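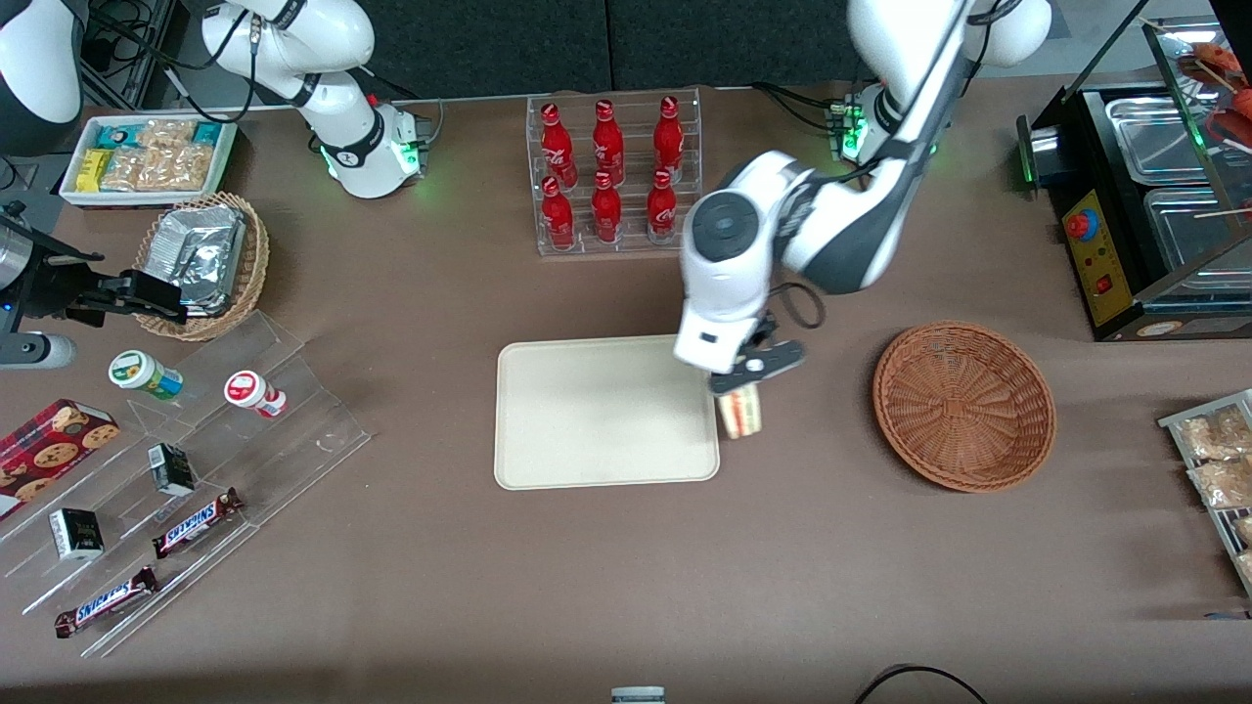
I've had the Riltach two-tier bottle rack since July and I'm a bit in love with it, so bear with me. We do a snack table for the club on game nights, and drinks were always the messy bit, with bottles getting knocked over every time someone reached for the chips. With a clear rack at the back of the table you get something like the six Cokes there, two rows of three, the back row sitting a little higher than the front so every label gets seen. It looks like a proper little shop! I didn't expect to care about that, but I do.

The acrylic on mine is properly clear and has stayed that way. I wash it in the sink with dish soap and dry it with a soft cloth (paper towel left fine scratches on my old Barros tray, so I've learned my lesson). The slots are snug on a contoured glass or plastic bottle and a touch loose on skinny ones. Cans are hopeless in it, they tip forward. If you mostly serve cans, look at something flat.

It came in 2 pieces that slide together, no screws, and Gwenllian had it up before I'd found the instructions. It's lighter than I'd like, so load the back row first or the whole thing wants to scoot. I stuck felt dots underneath and it's been steady as anything.

I paid $18, and I'd pay it again for the colour it brings to the table alone. My one real grumble is the box, which was far too big and full of foam.

Next on my list is a tiered stand to go with it, for sandwiches and bars. Dirk has the Vemia one and says the shelves are a good depth, so I'll try that before the spring tournament.

Clementina Calado, 11/13/18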